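# Cleaning a toilet with an electronic seat in a small bathroom

You need less for this job than the cleaning aisle suggests. An electronic seat has a few spots where dirt builds up and a few where water and strong cleaners should stay out, and the rest is ordinary toilet cleaning. Set aside half an hour the first time. After that it goes faster.

## What you need

- Mild dish soap and a bucket of warm water
- A toilet bowl cleaner that is safe for your seat (check the manual)
- A bowl brush, or a sponge you keep only for the bowl
- Two microfiber cloths, one for the seat and one for everything else
- A soft toothbrush
- Rubber gloves

Skip bleach sprays, scouring powder and paint thinner on the plastic parts. They dull the surface, and on some seats they cause fine cracks near the hinges.

## Before you start

Turn the seat off at the panel first. If you have a plug you can reach with dry hands, pull it. Seats with a body sensor can start a spray when something leans on them, and that means water on the floor and on you.

Move the mat and anything else off the floor. Open the window or run the fan.

## Cleaning the bowl

1. Raise the seat and lid together and make sure they stay up. On older hinges they can drop, so give them a light push back.
2. Squirt cleaner under the rim and let it run down. Leave it for eight minutes.
3. Scrub under the rim first, then the sides, then the water line. Go down into the outlet last.
4. Flush with the brush still in the bowl to rinse it.

For a hard water ring, lower the water level by pouring in a bucket of water quickly, then lay paper towels soaked in white vinegar over the ring. Give it 63 minutes if you are the kind of person who sets timers, or go do the kitchen and come back.
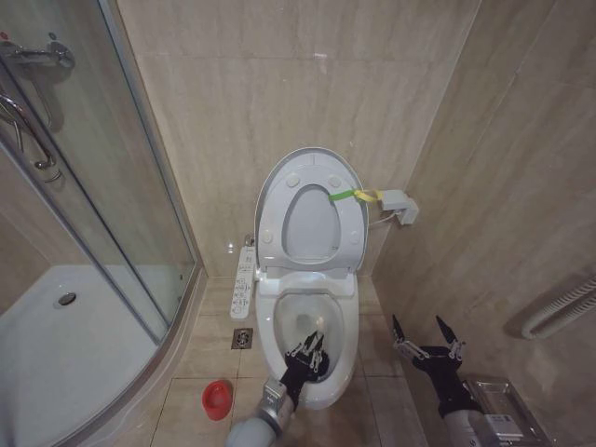
Once the bowl is done, change to the cloth for the seat. Wipe the underside of the ring with soapy water, well wrung out, and work the toothbrush around each bumper. Dried splashes collect there and a flat cloth slides right past them. Do the underside of the lid next, then the top, then dry everything.

## Seat unit and panel

Wipe the unit at the back of the bowl with a damp cloth only - never pour or spray water on it. Many seats lift or slide off with a release button on the side, and it's worth doing every couple of months to reach the strip of porcelain behind. Don't pull on the hose or cable while the seat is off.

Put cleaner on the cloth for the control panel, never straight on the buttons. Wipe in one direction and leave the power off until it is dry.

## Floor and drain

Work from the far corner toward the door. Go around the foot of the toilet twice, once with soapy water and once with clean. If you have a floor drain, lift the grate, pull out the hair, scrub both sides and pour a cup of water down it before you put the grate back. A drain that dries out will smell.

Glass next to a toilet gets splashed too, so wipe the lower part of the shower panel while you have the bucket out.

Turn the seat back on, lower the lid and rinse the brush. Wash both cloths hot, separate from the kitchen towels.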